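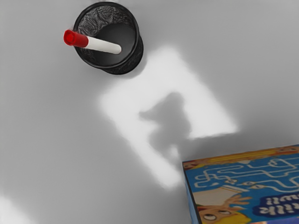

A marker pen in a black pen cup, rendered tabletop with a window-style light patch and shadow.

About Gindholm

We write the rules that robot arms get tested by, and we love doing it! Gindholm is a small company based in Fatton, and our whole job is working out what a fair, safe and repeatable test looks like when a robot is asked to pick up everyday things from a table. Pens, cups, boxes, bags of rice. If a person can pick it up without thinking, there is probably a long argument to be had over how you would test a machine doing the same.

Most of our work begins in simulation. We build tabletops on the computer, put ordinary objects on them, light them, and write down exactly what we did so that anybody else can build the same thing and get the same result. Then the same tests are run on real arms in our customers' own workshops, and we go along to watch (the best days of the job, if you ask any of us).

How we started

Jamila Howlader and Renzo Guerra set the company up after years of testing warehouse equipment. They kept meeting the same problem. One supplier would say its arm could put a pen in a cup, another supplier would say so too, and when you read the small print the two tests had hardly anything in common. Different pens, different lighting, a different idea of what "in the cup" meant. Does a pen count if it is leaning on the rim? How far can the cup shift before the try is marked as a fail? Jamila wrote out her answers on two sides of paper, Renzo disagreed with most of them, and that sheet grew into the Burel Handbook.

The handbook is still the heart of what we do. It is free to read and free to use, and you don't have to be a customer.

What is in the Burel Handbook

The first part covers the setting up of a scene. Every object is named, measured and given a starting position. The light is treated as part of the test and written down along with everything else, so a strong patch of sun or a shadow from something out of view has to be put there on purpose and recorded. We feel strongly on this one. A tidy grey table under soft, even light is a good place to begin, but kitchens and offices have windows, and people walk past them.

The second part covers scoring. Success and failure are written out before the first run and they stay put until the last one. Every try is kept, including the embarrassing ones. If a team stops a run early, the reason goes in the log in plain words.

The third part is on safety, and it's the part Jeptoo Muli looks after. It deals with speed near people, where the stop button goes, who may stand inside the marked area and what has to be checked before an arm is switched back on. None of it replaces the law or the published safety standards in your country. Read those first, please, and then come and talk to us.

There is also a chapter on things that look easy and aren't. Mesh, shiny rims, loose lids, busy printed boxes with faces and letters all over them, dark objects in dark shade. Pranab Miah keeps adding to it and we have given up trying to make it shorter.

How we work

Each test scene is checked by two people before it goes into our library, and the person who built it can't be one of them. The library now holds 1620 scenes. Old ones are never quietly changed. If we find a mistake, the scene gets a new version number and a note saying what was wrong, and the old version stays up for those who have already used it.

We say clearly which results came from simulation and which came from a real arm, and we ask everyone who uses the handbook to do the same. A good score on a computer is useful and quick to get, and it lets you try a thousand small changes before lunch. It still needs its own label. Mixing the two kinds of result in one table is the single most common thing we send back to people.

We don't sell robots and we don't take a fee that depends on how well a robot does. Customers pay for our time, and the price is the same whether the report makes them happy or not.

Who we are

Jamila Howlader runs the company and edits the handbook.
Renzo Guerra leads the visits and trains customers' staff to run the tests themselves.
Jeptoo Muli is in charge of safety, and her word is final on any visit.
Pranab Miah builds the scenes, with a special fondness for awkward stationery.
Ehsan Esfahani writes the scoring software and answers most of the questions that come in by email, usually at surprising length.

We also share ideas and a very good kettle with our neighbours at Đoàn, who make grippers on the floor below and have never once been let off a failed test.

Come and see us

We hold open days at Fatton where you can sit down with a scene, score a set of runs by hand and find out how far your marks match everybody else's. It's great fun and the disagreements are lively! The next is on Saturday, March 12, 2022. School groups are welcome, and so are students who are only just starting out with robots.

Found a rule in the handbook that doesn't work on your bench? Please tell us. Send the rule number, what you were trying to do and what went wrong. Plenty of the current wording came from readers, and we put your name next to the change if you'd like us to.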